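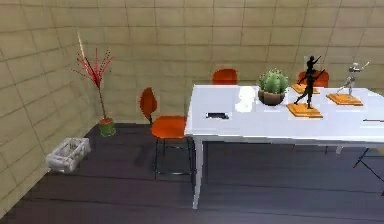

Trasetti シーンパック「テーブルのある部屋」

ロボットの操作学習用データを、シミュレーション上で集めるためのシーンパックです。室内シーン、配置物のアセット、タスク定義、記録ツールをひとまとめにして提供します。実機の準備が整う前に収集手順を決めておきたい研究室や、実機データの不足分を補いたい開発チームにお使いいただいています。

開発・販売:Fotodari
対応する収集基盤:Prellov(別売)
現行版の公開日:2021年8月27日

概要

Trasettiは、模倣学習や自己教師あり学習に使う操作データの収集を目的としたシーン集です。「テーブルのある部屋」はその中の基本パックにあたり、白いテーブルの上に置かれた小物をつかむ、動かす、並べ直すといった作業を対象にしています。

テーブルの上には、鉢植えのサボテン、四角い台座に載った黒い人物像と銀灰色の人物像、平たい黒い小物などが並びます。人物像は片腕を伸ばした姿勢で、つかむ場所によって持ち上げたときの傾き方が変わります。平たい小物は天板との隙間が小さく、指先の高さ合わせが必要です。どちらも収集担当者の練習課題として使えます。

テーブルのまわりにはオレンジ色の椅子が置かれ、タイル張りの壁と濃い灰色の床が背景になります。部屋の隅の植物や床の白いかごは、標準タスクでは操作の対象にしていません。視点を変えたときに背景が単調にならないよう配置しているもので、設定ファイルから個別に外すこともできます。

パックの内容

・室内シーン一式(壁、床、照明、家具)
・卓上小物と床置き小物のアセット
・標準タスク定義 6種
・見本エピソード 2798件
・検証用の初期配置 1000通り
・記録ツールと再生ツール
・日本語および英語の手順書

見本エピソードはすべて人の遠隔操作で記録したものです。自動生成した軌道は含みません。記録の監修はAinhoa Vallejo、タスク定義と手順書はCempaka Kwokが担当しました。

標準タスク

1. 指定された小物を持ち上げ、元の位置に戻す
2. 小物を天板の手前側へ移す
3. 小物を天板の奥側へ移す
4. 二つの小物の位置を入れ替える
5. 台座つきの像の向きを変える
6. 平たい小物を天板の端まで滑らせてからつかむ

タスク4は途中で一方を仮置きする必要があり、ほかのタスクより記録時間が長くなります。収集計画を立てる際は、タスクごとの目標件数を同じにせず、所要時間から割り振ることをおすすめします。タスク6は失敗が多く出ますが、落下した回も削除せずに残してください。成否の判定は後から付け直せます。

記録される項目

各エピソードには次の項目が保存されます。

・関節角度、手先の位置と姿勢、指の開閉量
・操作入力(遠隔操作装置からの生の値)
・カラー画像と深度画像
・対象物の位置と姿勢
・接触の有無
・タスク名と指示文
・成功、失敗、中断の区分

対象物の位置と姿勢はシミュレーターの内部値です。実機では得られない情報なので、学習の入力に使うかどうかは用途に合わせて選んでください。書き出し時に除外する設定があり、初期状態では除外になっています。

深度画像にはノイズを加えていません。実機のセンサーに近づけたい場合は、書き出しツールのノイズ設定を使います。元の記録は変更されないため、条件を変えて何度でも書き出せます。

配置のばらつき

エピソードの開始時に、次の要素を変化させることができます。

・小物の位置と向き
・小物の組み合わせ
・椅子の位置
・照明の明るさと方向
・視点の位置

初めて使う場合は、小物の位置と向きだけを変える設定から始めてください。照明と視点を同時に大きく動かすと、収集担当者が対象物を見失いやすく、中断の割合が増えます。視点と照明の変更は、記録済みのエピソードを再生しながら後からかけることもできます。当社の見本エピソードもこの方法で作成しています。

天板は白く明るいため、照明を強くすると淡い色の小物の輪郭が弱くなります。輪郭の弱い画像も学習には使えますが、遠隔操作の画面では見づらいので、操作中の表示だけ明るさを下げる機能を用意しました。保存される画像には影響しません。

検証用の初期配置は学習用の乱数とは別に固定してあります。収集時にこの配置が選ばれることはありません。版が変わっても配置は同じものを使うので、以前のモデルとの比較が可能です。

収集の流れ

1. Prellovに本パックを読み込み、使用するロボットモデルを選びます。
2. 作業範囲の確認を行います。アームが天板の奥まで届かない場合は、台座の位置を調整してください。
3. タスクと初期配置の設定を選びます。
4. 遠隔操作で作業を行い、終了時に成否を入力します。
5. 一日の作業が終わったら点検画面を開き、極端に短い記録と、操作入力が途切れた記録を確認します。
6. 必要な項目を選んで書き出します。

ロボットモデルは本パックに含まれません。シーンのみを読み込んだ状態で、背景や小物の見え方を先に確認することもできます。

動作条件

収集基盤:Prellov 標準版または研究版
遠隔操作装置:Prellovが対応するもの
対応グリッパー:二指の平行開閉式
吸着式ハンド:タスク6を除き使用可
多指ハンド:読み込みは可能、見本エピソードなし

吸着式ハンドでは、サボテン本体の表面を吸着面として扱いません。鉢の側面を使ってください。

関連製品

Trasetti 追加小物パック
テーブルのシーンに追加できる小物のアセット集です。タスク定義は基本パックのものをそのまま使えます。

Sumampouw 注釈ツール
記録済みエピソードに区間ごとの指示文や接触のラベルを付けるためのソフトウェアです。基本パックの記録形式を変換なしで読み込めます。

ライセンス

研究用ライセンスは一研究室単位、商用ライセンスは一事業所単位です。収集したデータの権利はお客様に帰属します。学習済みモデルの公開に制限はありません。シーンおよびアセットのファイルそのものを再配布することはできません。

見本エピソードを論文で使用する場合は、パック名と版番号を記載してください。記載例は手順書の末尾にあります。

よくあるお問い合わせ

自社の小物を追加できますか。
できます。形状ファイルと質量、摩擦係数を指定してください。形状が複雑なものは、衝突判定用の簡略形状を別に用意すると動作が安定します。

椅子を操作の対象にできますか。
椅子は物体として動かせますが、標準タスクと見本エピソードには含まれていません。

実機で集めたデータと混ぜて使えますか。
項目名と単位をそろえた書き出しに対応しています。時刻の間隔が異なる場合は、書き出しツールで間引きまたは補間を行ってください。

前の版で集めたデータはそのまま使えますか。
5月に公開した版以降のデータは変換なしで読み込めます。それより前の版のデータには、付属の変換ツールをお使いください。

ご注文・見積もり

品番:3686
提供方法:ダウンロード
試用版:あり(タスク1のみ、書き出し不可)

お見積もりは製品ページのフォームから受け付けています。使用予定のロボットとハンドの種類、収集担当者の人数をご記入ください。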